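Small Parts Table, Walk-Round Checklist With My Comments
Endwood workshop, bench side, 01/09/2026

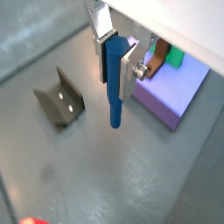
Oluf Mikkelsen wrote back after the last round that he'd like the pegs checked before anything else, because a worn tip spoils the fit long before anybody spots it by eye, and could I please stop writing "fine" in every box. Fair enough, Oluf! So you get proper comments this time, and pegs go first.

1. Pegs, tips and shafts
OK, with a comment.
The blue one has the wide squarish top and then goes down to a narrower round shaft with a rounded tip. I ran a thumbnail around the tip and up the shaft and felt no burrs. There's a faint line where the wide part meets the shaft, and I'm pretty sure it was there in June too (I found my old note, it says "line??" and nothing else, thanks past me). Leave it in use and look again next round.

2. Pegs, upper section
OK.
Corners still square enough. If you can rock it between two fingers, swap it out. I couldn't.

3. U-shaped bracket, dark gray
OK after tightening.
Two screws down in the floor of the channel, one further along than the other. One of them took a little turn with the driver, maybe an eighth, and then it was snug. Please don't lean on these! Somebody at Zatcombe stripped a pair last year and we spent a whole afternoon getting them out. Side walls are straight, I laid a steel rule along both.

4. Bracket, inside faces
Needs a wipe.
Dust gets down into the corners of the channel and sits there. Dry brush first, then a cloth. I did it while I was standing there but I'm still marking it, as it ought to be on the weekly list and it isn't.

5. Purple platform block
OK.
Doesn't slide when I push it with one finger, doesn't rock when I press the corners. I had a good feel around the underside for grit and got one crumb of something, which I'm choosing not to think about. Edges are smooth to the hand.

6. Brown block
OK, with a comment.
Check for splinters along the long edges, always, and check the ends too. I found one rough spot near an end and took it down with fine paper, three or four strokes. It still stands upright by itself on the platform, so I haven't thrown the ends out of true.

7. Green block
OK.
Nothing to say about this one, it's a good block. (Sorry Oluf, but sometimes fine is fine.)

8. Table surface
OK.
No new scratches that catch a fingernail. Wiped down before and after. If you use the spray from the Nørgaard cupboard, put it on the cloth and keep it away from the screws.

9. Loose bits
Action needed.
We have 63 spare screws in the drawer according to the label and 23 according to me, and I counted twice. Either the label is very old or there's a second drawer I don't know about. Could whoever wrote it come and find me?

10. Light over the bench
OK, but bright.
It's lovely for seeing dirt and terrible for seeing scratches on pale things, everything just goes white. Tilt your head or move around to the other side before you sign off on anything shiny. I missed a nick that way once and felt very silly.

11. Part numbers and paperwork
Not OK.
The Ostitard sheet lists the bracket as 2,299 and the bin says 3,977. I've left both as they are and stuck a note on the bin. I'd rather have two wrong numbers than guess and make it three!

12. Floor and walkway
OK.
Swept, cables along the wall, stool pushed in. Mat curls up a bit at one corner so I've put new tape on it.

To do before the next round
Bracket channel added to the weekly wipe list (me)
Spare screws recounted by someone who isn't me
Part number sorted out with Ostitard (Oluf, if you have the patience)
Fine paper, we're down to the last sheet
New tape for the mat, the wide kind

I've left a blank copy in the tray for the next person, and there's room on the back for comments if you run on like I do.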